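Minor League Clubs Should Stop Selling the Seventh Inning

Brunddale drew 1251 people to its home opener and spent the seventh-inning stretch reading them a commercial. The fans stood up, the song started, and two lines in the announcer broke in with a word from Drikatis. By the time he finished, half the section had sat back down.

I don't blame the sponsor. Drikatis paid for a spot and got one. The club decided where to put it, and there were 9 other breaks to choose from that night.

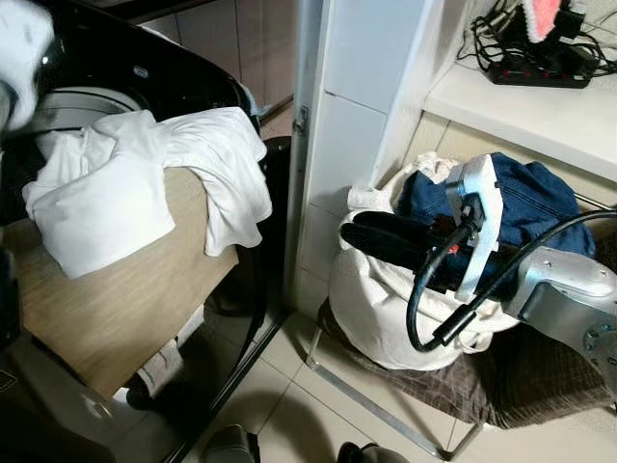 A white T-shirt beside a front-loading washer.

Teams at this level need the money. Bus travel costs what it costs, and ticket sales in a park that holds 3570 won't cover it. I have no problem with signs on the outfield wall, or with the Morelli name on the scoreboard. A sign lets you watch the game.

Prarasstead handles this better. Its sponsors get the walk to the parking lot, the pregame lineup and the back of the ticket. The stretch belongs to the crowd — organ, bad singing, kids on the dugout roof. I went to two games there in August and could still name the sponsors on the drive home.

Brunddale has the better team this year and the better ballpark. It should give back those few minutes before next season's ad packages go out. If the price of the other spots has to go up a little to cover it, raise it.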